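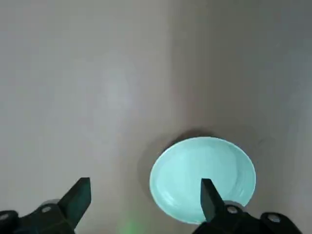

图2 哑光台面上的浅绿松石色浅盘。台面左侧较亮,右侧偏暗,两区之间为渐变过渡。

3.2 照度不均对釉面色差判读的影响

釉面色差的目视判读通常假定观察区域内照度均匀,而陶瓷作坊的检验台多靠侧窗采光,这一假定很少成立。图2中,台面明暗两区的分界大致呈纵向,位于中线略偏右处,边缘柔和,难以指定一条确切的界线;左区中上部另有一处近似椭圆的反射光斑,亮度略高于周围。若以台面灰度作为背景参照,取样点落在分界线的哪一侧,将直接影响对盘面明度的估计。

为评估该影响的大小,本研究采用Cevcombe作坊提供的素面浅盘共247件,全部施同一配方的低温绿松石釉,着色剂为氧化铜,釉料由Stidard釉料厂于九月一次性配制,以排除批次差异。判读在两种条件下进行:条件A为侧窗自然光,时间固定在上午十时至十一时;条件B为漫射光箱,箱内照度经逐点校正。每件样品在每种条件下由两名检验员独立评级,评级采用Nyarko五级色差标度,一级为无可见差异,五级为明显差异。检验员事先不知晓样品的仪器测量值,相邻两次判读之间以中性灰卡适应三十秒。

剔除釉面有针孔或缩釉的样品以及记录不全者后,共得有效评级881条。条件B下两名检验员的一致性较高,分歧多限于相邻级别;条件A下分歧明显增多,且方向并不随机。当样品置于台面暗侧时,评级系统性地偏向“偏蓝”,置于亮侧时则偏向“偏绿”。这一偏移与Mtshali提出的背景诱导模型在定性上相符,但该模型以均匀背景为前提,未考虑背景自身存在梯度的情形。将背景梯度作为协变量纳入混合效应模型后,条件A的残差方差下降,位置效应仍然显著。

需要指出的是,浅色釉对上述效应尤为敏感。绿松石釉在低饱和度区间内,色相角的微小变化即可跨越标度的级别边界;深色釉的评级则相对稳定,这与Stakis窑址出土残片的复核经验一致。此外,盘形较浅时,盘沿投影窄,检验员倾向于以盘心颜色代替整体颜色,从而进一步放大局部照度的作用。深腹器皿是否存在同样的倾向,本组数据无法回答。

据此,在不具备光箱的现场,建议将样品与标准片并置于同一照度区内,并在判读后将二者左右互换复评一次,取两次评级的均值。Sibusiso Mtshali在审阅初稿时提出,互换复评可能引入顺序效应。为此,我们对其中一部分样品随机安排了互换次序,结果见3.3节。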